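Ranger le sec : éloge de la boîte qui ferme

Par I-hsuan Fu

Quand je suis arrivée à Brenolcombe, j'avais dans ma valise deux paquets de nouilles, un sachet de crevettes séchées et aucune boîte. Les crevettes ont parfumé tous mes pulls. Je raconte cette histoire parce qu'elle explique bien mon intérêt pour un sujet que mes amis trouvent petit : comment on garde, chez soi, les aliments en sachet.

Dans beaucoup de cuisines que je visite pour cette rubrique, le problème n'est pas le manque de place. Les placards sont grands, quelquefois plus grands que ma première chambre. Mais les sachets ouverts y vivent couchés, fermés avec une pince à linge ou un élastique, et ils glissent derrière les autres. On rachète du riz, on rachète des biscuits, et au mois de mai, quand on fait le grand nettoyage, on retrouve trois paquets commencés de la même chose.

Vidar Vik connaît bien ce désordre. Il a tenu pendant 11 ans l'épicerie Brokport, et il organise maintenant les cuisines des autres. Sa méthode demande peu de matériel : des boîtes transparentes à couvercle, des paniers ouverts, et un après-midi. Il commence toujours par vider une seule étagère, jamais toute la cuisine. « Si vous sortez tout, vous allez dîner au restaurant », dit-il, et je crois qu'il parle par expérience.
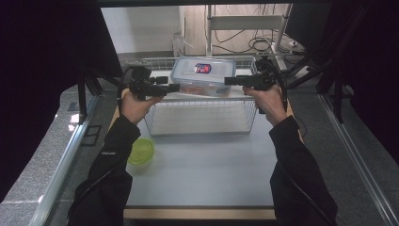

Le panier est pour lui la vraie unité de rangement. On le tire vers soi comme un tiroir, on prend ce qu'on cherche, on le repousse. En fil métallique blanc, avec sa grille sur les côtés et le dessus ouvert, il laisse voir la boîte posée au fond, et même l'orange rouge de ce qu'elle contient. Un panier plein en plastique cacherait tout cela, et il faudrait écrire une étiquette de plus. Vidar n'aime pas beaucoup les étiquettes. Il dit que les gens les écrivent avec soin la première semaine, puis mettent des lentilles dans la boîte marquée « farine ». Je dois avouer que c'est arrivé dans ma maison.

Reste la question des couvercles. Dans ma famille, à Taïwan, on les gardait tous ensemble dans un grand sac, et chaque repas finissait par une petite recherche. Vidar propose de ranger les boîtes vides avec leur couvercle dessus, même si cela prend plus de place. Pour les couvercles ronds, qui roulent et tombent, il conseille de les mettre debout contre la paroi du placard, tenus par un panier étroit. J'ai essayé avec un ancien porte-courrier de la marque Moreo, acheté six euros dans un vide-grenier, et cela fonctionne assez bien.

Il faut aussi décider si l'on verse le contenu ou si l'on garde l'emballage. Les magazines montrent souvent des pâtes et des céréales versées dans des bocaux, parce que c'est joli. Moi, je préfère laisser le sachet entier dans la boîte. On conserve ainsi la date et le mode de cuisson, et on n'a pas à laver la boîte chaque fois qu'on change de produit. Seule exception : la farine, dont le papier se déchire toujours au mauvais moment.

Pour choisir la taille, Vidar donne un conseil que j'ai trouvé utile. Il faut apporter au magasin le sachet que l'on achète le plus souvent, et l'essayer dans la boîte avant de payer. La vendeuse de chez Yazıcı, la quincaillerie derrière la gare, a l'habitude et ne pose plus de questions. J'y suis allée avec mes nouilles. La première boîte était trop courte, la deuxième trop haute pour mon étagère, qui a seulement 21 centimètres de hauteur libre.

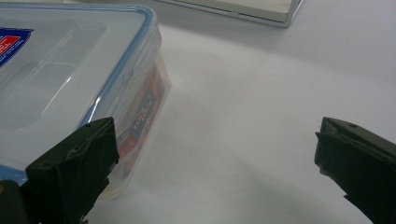 Couvercle dépoli, bord bleu clair : le paquet reste dans son emballage, visible à travers la paroi.

Une fois par an, il est bon de regarder les joints. La farine et le sucre s'installent dans la rainure, et le couvercle ferme moins bien sans qu'on s'en aperçoive. Si le joint s'enlève, je le sors avec le manche d'une petite cuillère, je le lave à l'eau tiède et je le laisse sécher toute la nuit sur un torchon. Remettre un joint encore humide est une erreur que j'ai faite avec des algues, et je ne la recommande pas.

Quant à l'étagère vidée, Vidar demande qu'on attende une semaine avant de passer à la suivante. Pendant ce temps, on observe quel panier on tire souvent et lequel ne bouge pas. Le mien, celui du fond à droite, n'a pas bougé. Il contient les crevettes séchées, maintenant dans deux boîtes, l'une à l'intérieur de l'autre.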